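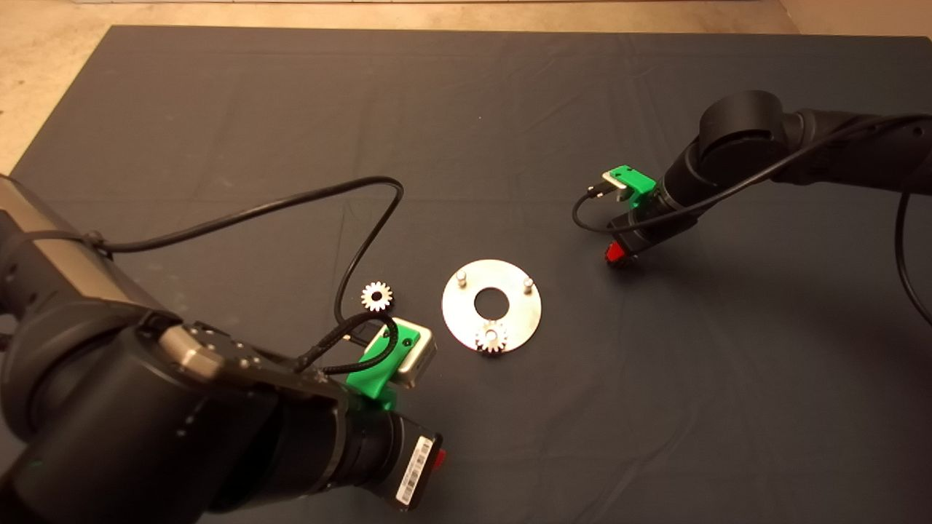

Olesia says the noise is lubricant, full stop, and that I should quit measuring things and just put the right grease in. Maybe. But the Naston boxes came back twice in March for the same whine and both times they were re-greased by the book, so I'm not closing it on that.

2nd December. Gear noise, Wakton reduction boxes, day two.

Where we were: box A whines under light load, goes quiet when loaded up. Box B fine at any load. Same drawing, same supplier (Ernness), different batch. Sakda thinks tooth spacing error. Me, I think backlash plus a shaft sitting slightly out of parallel. Both could be true which would be annoying.

Morning: ran A on the bench, no load, 1,945 rpm at the input. Whine there right away, you can hear it from the hallway. Dropped to 412 and it turns into more of a rattle. Back up, whine again. Took it to 3,000 for a minute only, the bench mounts were buzzing by then and I don't trust anything from that run. Crossed it out in the log.

Then drained A, wiped out, refilled with the heavier oil from the Ambrose can (Olesia's suggestion, fair is fair). Whine lower but still there. Rattle at low speed gone completly. So she's half right. Told her so. She wants it in writing, so, here: half right.

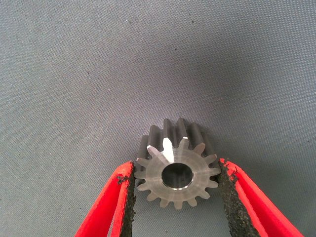
Spur gear, bore and front face.

Wear check. Blue on the teeth, turn by hand ten times, look. Contact patch on A is heavy toward one end of the tooth and barely touches the other. On B it is nice and even across the middle. That points to the shafts, or to the bores in the housing. Not to spacing. Sakda not convinced, says one tooth pair isn't enough, do the whole wheel. OK. After lunch.

Whole wheel done. Same patch on every tooth, same end. If it was spacing I'd expect it to come and go as the wheel turns.

Backlash with the dial indicator: A is bigger than B by a factor of two or near it. Readings in the green book, page 146, didn't copy them here. Manee please check my zero, I bumped the stand between the third and fourth reading and only think I reset it. 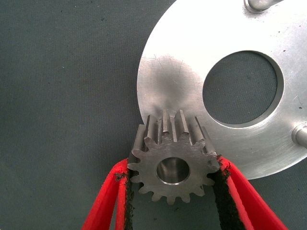

Small spur gear, steel, end-on.

To do
- swap A's shafts into B's housing. If the whine moves with the shafts it's the shafts
- measure bore to bore on both housings, top and bottom. Need the long pins back from Chutima
- ask Ernness if the batch was reamed or bored. Orathai has the contact
- new bearings either way, the ones in A feel gritty when spun dry
- more blue, tube is nearly finished

Don't re-grease A before the swap!! Leave the heavy oil in both so we compare like with like. Tape on the lid says the same.

Bench left set up, motor unpluged, covers in the tray under the vise.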